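Section 6. Setting Out the Board and Blocks

Welcome to the part of the guide that most families turn to first! By now you have unpacked your Zonda shape set, read through the safety page with the other grown-ups in the house, and found a spot where it can live between games. What follows will take you through setting out the board for the first time, and for every time after that, until you no longer need the book at all.

Before you begin

Choose a level surface at a height your players can reach without leaning. A low table is lovely, and so is the floor if you have a firm rug. The board should be supported underneath all the way across, so please don't let one side hang over the end of a bench or a stool.

If the board has been stored somewhere cold - a garage, say, or the back of a car in winter - bring it indoors and let it sit for 20 minutes before you put anything on it. Solid wood moves a little with the weather and it likes to take its time.

Setting out

1. Wipe the board with a soft, dry cloth. Grain, swirls and the odd small knot are part of the wood and will not rub off, however hard you try (we have had letters).

2. Lay the board flat and turn it so that a long side faces the players.

3. Tip the blocks into the lid of the box and sort them by color. The set has 2 blocks in each of its four colors: green, red, blue and yellow.

4. Stand the blocks on the board one at a time, with the flat top facing up. Stars, hearts and cylinders should all show their outline when you look down on them.

5. Spread them over the upper and middle part of the board, and leave a good open strip along the side closest to the players. Little hands need somewhere to rest, and that strip is also where blocks are placed once they have been chosen.

6. Check that no two blocks are touching. You should be able to pick up any one of them without nudging its neighbor.

Note: There is no correct pattern. Bergþóra Kárason, who wrote the Conness game cards that come with the set, likes to put two blocks of the same shape near each other for beginners and then move them farther apart as the players get quicker. If you would like a gentler start still, set out the two stars first and add the rest as you go.

CAUTION: Do not use the board as a tray for carrying the blocks. They are not fixed in place and will slide off as soon as it tilts. Carry the board first and the blocks afterward, in their box.

CAUTION: Do not stand or sit on the board, and keep hot cups and wet glasses off it. Rings left by a glass can be sanded out with 600 grit paper, always along the grain, but it is slow work and best kept for a quiet evening in July.

When the blocks are out, take a moment to look the board over from where the players will sit. A loose scatter with plenty of bare wood between the shapes is what you are after.
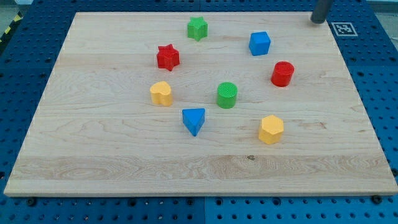 Can we play with some of the blocks missing?

Most of the games work perfectly well with a smaller set, as long as you tell everyone at the start which blocks are out of play. For the pairs game, take away the partner of the missing block too, so that no one is left hunting for it.

Putting away

1. Return the blocks to the box in any order you like.

2. Wipe the board once more and slide it back into its Lurkotness sleeve, then store it lying flat.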